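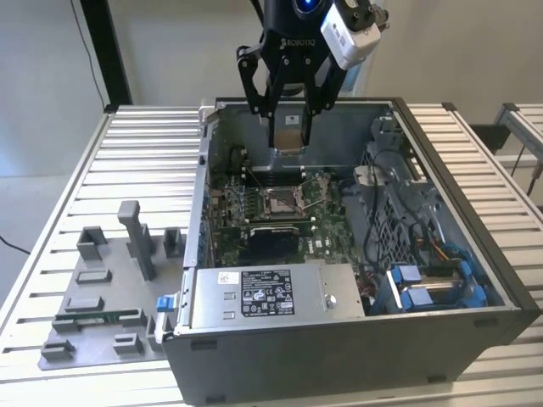 Figure 1. Open desktop computer and Robotiq gripper at the workbench.

Population Structure in the Brovesden Dormouse: A Student Project Report
Naomi Nyamweya, Finn Teuber and Yayra Quartey
Supervisor: Dr. Chantelle Shezi

Summary
Dormice in the Brovesden woodland live in three patches of forest divided by farmland. This project examined whether animals in the three patches still form a single breeding population. DNA was taken from shed hair collected in nest boxes, and 46 samples were of sufficient quality for analysis.

Background
Small mammals that live in trees are often unwilling to cross open ground. Where forest is cleared, groups may become separated and lose genetic variety over several generations. Earlier surveys at Brovesden recorded where the animals nest but did not include genetic work. The two larger patches, Khaemba and Treltell, are joined by a narrow hedgerow. The third, known locally as North Wood, has no such link.

Methods
Hair was collected in December, when most boxes were unoccupied, in order to limit disturbance. Each sample was stored dry in a paper envelope and labeled with the box number. A 570-base section of mitochondrial DNA was copied and sequenced for every sample. Sequences were aligned and compared using a script written by Erasto Were, which ran 2000 random shuffles to test whether differences between patches were greater than expected by chance.

Results
Khaemba and Treltell shared most of their sequence types, and the test found no significant difference between them. North Wood differed clearly from both. It also held the fewest sequence types, one of which was found in no other patch.

Discussion
The results are consistent with movement along the hedgerow and with little or no recent exchange with North Wood. Mitochondrial DNA is inherited from the mother only, and the movement of males would not appear in these data. Two boxes may also have supplied hair from the same family group. Nuclear markers should be added before any advice on planting is given to the landowners. The remaining extracts are held in the department freezer under the project name Lurex.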